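Clatness Forum > Manipulation > Sim grippers
Thread: stock Panda hand vs. Gumari soft fingers, bedroom set

torque_wrench
Swapped controllers on the bedroom set again. Stock hand, stock fingers, bowling pin over the bed. Impedance holds the neck fine until I raise the gain past 1,000, and then the pin starts humming like a fridge.

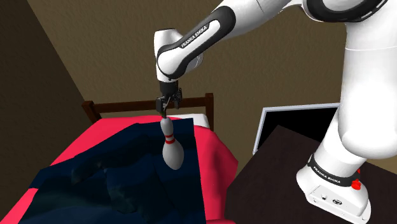
Same grasp pose for both controllers, only the gains differ. I'd like to settle this before I touch the Gumari fingers, which Wenche Söderlund keeps telling me will fix my life.

muvness_mike
Your friction model is doing the humming. Drop the timestep and call me in the morning.

torque_wrench
Dropped it Tuesday. Now it hums slower.

pinch_point
Why grab the neck at all? Take the body, more contact, done. Also what does the wrist view give you down by the blankets? Mine was useless for depth on dark cloth.

torque_wrench
Body is too wide for my taste, and I have 2 fingers and limited patience. Wrist view:
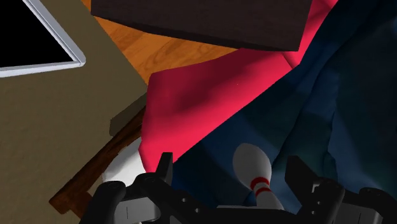 Wrist camera, pin on the navy cloth between the fingers.

pinch_point
OK, that's better than mine. Still wouldn't trust it on the folds.

muvness_mike
Disagree. Wrist cam is plenty. Fixed cameras are for people who like making nice videos.

dahlgren_fan
I ran the Dahlgren planner with wrist only and it put the elbow through a wall in 2 of 5 runs. Very confident about it, too. You want the room view, at least for debugging.

torque_wrench
With dahlgren_fan on this one. I keep the wide view low and let it look up past the monitor at the base and the hand. 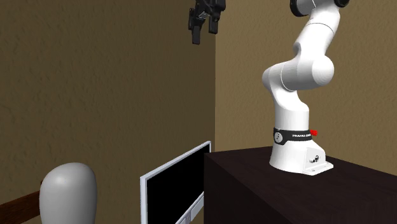

It's no help for the grasp itself — the fingers are tiny from there — but I can tell when the arm is about to do something stupid. Gumari fingers next, same gains.

muvness_mike
So, videos.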